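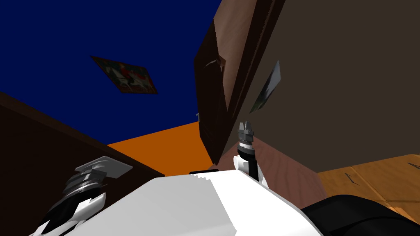 Malcolm Holroyd wrote to us after the winter newsletter to say that a piano nobody plays doesn't need tuning, and that he had left his mother's upright alone since she passed and it sounded fine to him. I had his letter folded in my bag when I went to see Selina Eder, and I'm afraid I read it out to her before my coat was off.

She laughed for quite a while. "He should go and play it next to something that's in tune," she said, "and then write to you again. Tell him I mean that kindly."

Selina has been tuning pianos in and around Grollholm for 30 years. She works out of the back half of an old feed store on the Sositz road, and on the morning I visited there was a kettle going and a good deal of felt on every chair, so we stood up and talked for the first while. She has nearly 200 pianos on her books, most of them in people's front rooms, a few in churches, and one in a dentist's waiting room that she says gets more use than any of the others.

I asked her how a person comes to it. She said she'd wanted to play, really, and that her teacher, Dorothy Bainbridge, had been very patient about telling her she wasn't going to be a concert pianist. "Dorothy noticed I kept stopping in the middle of pieces. She thought I was losing my place. I was stopping because the A above middle C was sour and I couldn't stand it. So she called her tuner and asked if I could sit and watch, and I sat there all afternoon, and I went home and told my father that was what I wanted to do."

Her father thought it was a phase. He came around when she fixed the sticking keys on his sister's piano and got paid in plum jam.

What I had never understood is that a tuner isn't trying to make every note perfect. Selina explained it to me twice, with a lot of hand movements, and the second time I think I got it. Most notes on a piano have two or three strings each, and those have to agree with one another first. Then the notes have to agree across the whole keyboard, and there the arithmetic doesn't quite come out, so every interval has to give up a little something. "You're spreading the trouble around," she said. "It's like a family dinner. If everybody's a tiny bit uncomfortable, it goes very well."
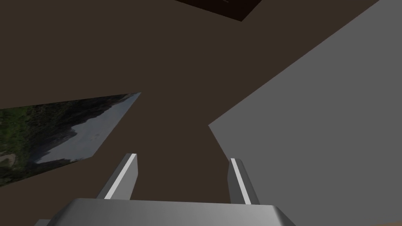

Grollholm Public Library - Music and Local History Department

We had moved to the bench by then, with the felt piled up on the floor, and she wanted to talk about weather. People think it's the playing that puts a piano out, she told me, and playing does do some of it, but mostly it's the air. The soundboard takes up moisture in the summer and swells, and then the furnace comes on and it dries and sinks back, and the strings go along with it both ways. She gets a rush of calls every April, when folks turn the heat off and open the windows all in the same week.

"I tell them to wait," she said. "Let the house settle, and then call me. They never do wait! And I go anyway, because they've usually got somebody's recital coming."

I wanted to know if there was a piano she was especially fond of, and she said it was a Fehr, a short, heavy upright that belonged to Yavuz Bilgin when he still had the restaurant on Vidine Street. He kept it by the kitchen door, which is a terrible place for a piano, with the steam and the cold coming at it in turns. She begged him to move it and he told her the cooks liked it there. "It should have been firewood. But it had a bass on it like a big old dog, and it held. I'd go back after a whole summer and it would hardly have moved."

The Fehr went to Yavuz's niece in the end, and Selina still looks after it.

She does use an electronic tuner for some jobs, mostly when there's a television going or children underfoot, and she isn't snobby about it. The ear gets tired, she says, especially up in the top octave, and she'd sooner have a second opinion than leave somebody with a screechy treble. But the middle of the keyboard she always does by listening, with her eyes shut, and she showed me on the spinet by the door. She played two strings together and there was a slow wobble in the sound, like somebody humming through a fan. She leaned on the lever, hardly at all that I could tell, and the wobble got longer and longer until it was gone. I asked her to do it again and she was good enough to do it three more times.

Before I left I asked what she would say to Malcolm Holroyd, other than what she'd already said. She thought about it while she rinsed the cups. "Once a year, even if it's never touched. Keep it off the outside wall. And he might let a neighbor's kid come in and play it now and then - it was his mother's, I'd guess she would have liked that."

I've mailed him her number.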